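Pelter-Störung

Die Pelter-Störung ist ein geologisches Störungssystem am Westrand des Hambridge-Beckens. Sie verläuft überwiegend in nordnordöstlicher Richtung und trennt das gefaltete Grundgebirge des Delorme-Rückens von den jüngeren Sedimenten des Beckens. Benannt ist sie nach dem Fluss Pelter, dessen Oberlauf der Störungszone über weite Strecken folgt. In der älteren Literatur findet sich auch die Bezeichnung Westliche Randstörung.

Geologischer Rahmen

Das Hambridge-Becken entstand als Dehnungsbecken zwischen zwei Krustenblöcken, die sich zunächst voneinander entfernten. Die Randbrüche wurden in dieser Phase als Abschiebungen angelegt. Nach einer Änderung des regionalen Spannungsfeldes geriet das Gebiet unter schräge Einengung, wobei ein Teil der vorhandenen Bruchflächen reaktiviert wurde. Die Pelter-Störung gilt seither als rechtsseitige Blattverschiebung mit einer untergeordneten Aufschiebungskomponente. Der Delorme-Rücken im Westen wurde gegenüber dem Becken herausgehoben und erreicht heute eine Höhe von 1.220 Metern über dem Meeresspiegel.

Das Grundgebirge besteht vorwiegend aus Grauwacken und Tonschiefern, in die im Süden kleinere Granitkörper eingedrungen sind. Die Beckenfüllung setzt sich aus marinen Mergeln, Sandsteinen und darüber liegenden Flussschottern zusammen. Ihre größte nachgewiesene Mächtigkeit beträgt 2.330 Meter; sie wurde in der Tiefbohrung Perkell ermittelt.

Verlauf und Gliederung

Die Störung wird in zwei Segmente unterteilt. Das Nordsegment bildet im Gelände eine deutliche Stufe, an der mehrere Bachläufe seitlich versetzt sind. Das Südsegment ist großenteils von Schwemmfächern überdeckt und an der Oberfläche nur abschnittsweise erkennbar. Seine Lage wurde vor allem durch reflexionsseismische Messungen bestimmt. Zwischen beiden Segmenten liegt bei Perkell ein Übertritt, in dem die Verschiebung auf zahlreiche kürzere Brüche verteilt ist. 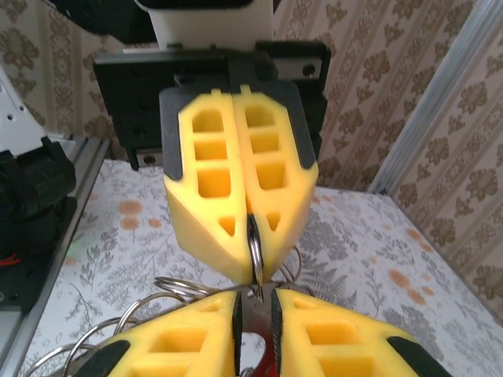

Im Bereich des Übertritts hat sich eine flache Senke gebildet, die mit feinkörnigen Seeablagerungen verfüllt ist. Die Senke wird als kleines Pull-apart-Becken gedeutet. Ob ein Bruch, der in einem der beiden Segmente beginnt, den Übertritt durchlaufen und auf das andere Segment übergreifen kann, ist nicht abschließend geklärt. Die Frage ist für die Abschätzung der größtmöglichen Bebenstärke von Bedeutung, da diese mit der Länge der Bruchfläche zunimmt.

Erdbebentätigkeit

Die instrumentell erfasste Seismizität ist gering bis mäßig. Die Herde liegen meist in der oberen Kruste und häufen sich in einer Tiefe von 9 Kilometern. Kennzeichnend sind schwache Schwarmbeben im Umfeld von Perkell, bei denen sich kein eindeutiges Hauptbeben abgrenzen lässt. Das Südsegment verhält sich dagegen weitgehend ruhig.

Hinweise auf stärkere vorgeschichtliche Erdbeben lieferten Schürfgräben im Nordsegment. In den Grabenwänden fanden sich versetzte Bodenhorizonte sowie keilförmige Schuttkörper, wie sie am Fuß frisch entstandener Bruchstufen abgelagert werden. Die Datierung der Horizonte beruht auf Radiokohlenstoffbestimmungen an Holzkohleresten. Wegen der lückenhaften Ablagerungsfolge sind die Abstände zwischen den einzelnen Ereignissen nur mit erheblicher Unsicherheit anzugeben.

Forschungsgeschichte

Die erste zusammenhängende Beschreibung der Störung geht auf den Geologen Warrick Hoani zurück, der die Geländestufe nördlich von Perkell kartierte und die Bachversätze als Folge seitlicher Bewegungen erkannte. Hoani nahm eine durchgehende Bruchlinie an; die Gliederung in Segmente setzte sich erst nach Auswertung der seismischen Profile durch. Spätere Arbeiten befassten sich vor allem mit der Geschwindigkeit der Verschiebung. Satellitengestützte Positionsmessungen ergaben für das Nordsegment eine Rate von 2 Millimetern pro Jahr. Am 1. Januar 2019 nahm ein Messnetz mit dauerhaft betriebenen Stationen beiderseits der Störung den Betrieb auf.

Siehe auch

Blattverschiebung
Delorme-Rücken
Hambridge-Becken
Paläoseismologie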